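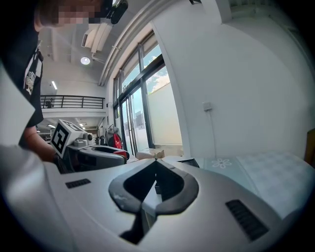 Room Setup > Upper Level

4. Lighting and air at your work table

A high white ceiling is a lovely thing to work under, and the upper level at Plalgate has plenty of it! Spend a few minutes on the lights and air before you start and the whole table becomes a pleasure to use.

1. Switch on the round ceiling light first, then the long one further back.

2. Stand where you'll be working and lean in over the table, arms forward, the way you will all day. If your own shadow lands on your work, shift the table a little and try again.

3. Set the ceiling air conditioner to 70 and point the louvers away from the table. Give it time to settle before you change anything - it's a big, open room.

4. Clip your Citska task lamp to the far side of the table if you want extra light up close. The 400 lumen setting is great for small parts.

CAUTION: Never hang lamps, bags or cords on the black metal railing. Anything that slips can fall to the floor below.

NOTE: Keep the table at least 27 inches back from the railing so people can pass behind you.

Want a different layout? Go for it - just check with Sabina Liyanage first, then repeat steps 2 and 3. For storage on the lower floor, see section 5.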